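Benier workshop members put home-built surgical controls to use

BENIER, 6 July 2019 - Members of the Skokano shared workshop have built a set of hand controls that lets one person steer surgical instruments through a row of stitches, and they are now using them on practice tissue.

The controls, called Jameo, were put together over two winters by Sinan Toprak, a machinist, and Zulmira Sampaio, who writes software for a shipping company. They sit on a plywood desk in the back half of the workshop. The operator rests both forearms on a padded bar, holds a jointed handle in each hand and watches a screen. A row of foot pedals locks the instruments in place when the operator needs to shift grip.

Toprak and Sampaio did not make the instruments or the arms that carry them. The arms were bought secondhand, and the pair replaced the original control boards with their own. The parts bill for the new section came to $3,624, most of it for motors and encoders. The handles contain 98 printed pieces.

"The handles took the longest," Toprak said. "I made the wrist joint three different ways. The first two had too much play in them, and you could feel it as soon as you tried to turn a needle."

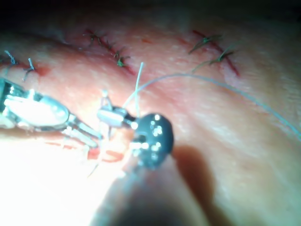 Thread held between steel jaws near the row of knotted stitches on the Skokano bench.

Sampaio wrote the program that turns large hand movements into small ones at the instrument tip. An operator can pick from 3 settings. The slowest is for placing a needle, she said, and the fastest is for drawing long thread through. She logged 319 hours on the code before the first stitch was attempted.

Tying knots has been harder than passing the needle. The handles do not push back against the operator's fingers, so the person at the desk has to judge how tight a thread is by looking at it. Antigoni Zervas, a retired operating room nurse who joined the project last fall, has been teaching the others what to look for.

"Watch the skin on both sides," Zervas said. "If it puckers, you have pulled too hard. People want to keep pulling."

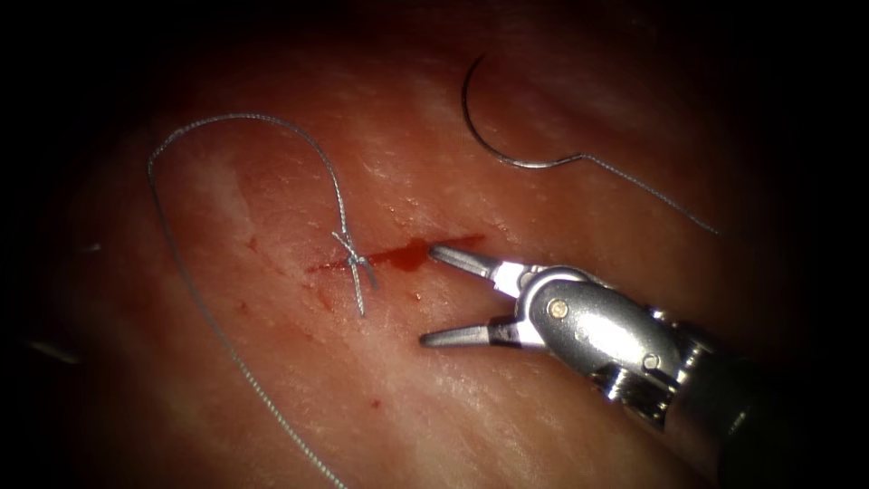 Zervas also wrote the practice sheet that new operators follow. It begins with opening and closing the jaws, then picking up a needle and handing it from one instrument to the other. Stitching comes next. An operator who drops a needle starts that exercise over.

Nestor Marquez, who keeps the workshop's machine schedule, said the desk can be reserved on weekday evenings by members who have finished the safety class. Gloves are required, needles are signed out and back in, and the bench is wiped down with disinfectant after each session.

Jameo is not a medical device and has not been submitted for any approval. Sampaio said the two builders have no plans to sell it. They intend to post the drawings and the control code for other workshops once the wiring diagram has been redrawn.

The next change will be to the pedals, which some members find too close together. Toprak is cutting a wider base and expects to fit it before the end of July. Skokano will hold an open evening after that, with sign-up sheets at the front desk.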